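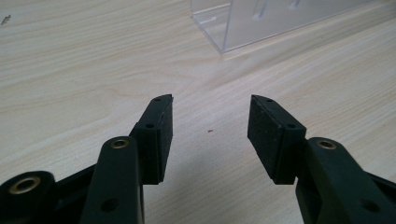 Hakmont workshop finishes hand-held gripper build

A shared workshop in Hakmont has completed a hand-held gripper under its Vokisura project and begun trials on cloth. The tool has two black fingers on a linkage, with metal bushings set into the joints. Members plan to build 4 units by October.

Parts for the first unit cost 200 pounds and assembly took 90 minutes. The pads have a slightly rough gripping face, chosen after smooth ones let thin fabric slip.
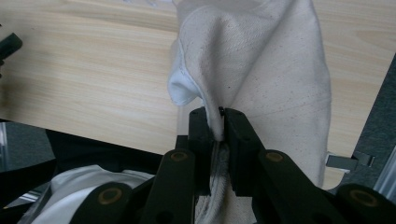
The gripper holding a fold of off-white cloth between its fingers.

The workshop has logged 1,497 grips so far. Drawings will go to Skirnach, a second workshop that wants a wider version – the linkage stays the same, but the arms will be longer. Play in the pivots will be measured again before the drawings are released.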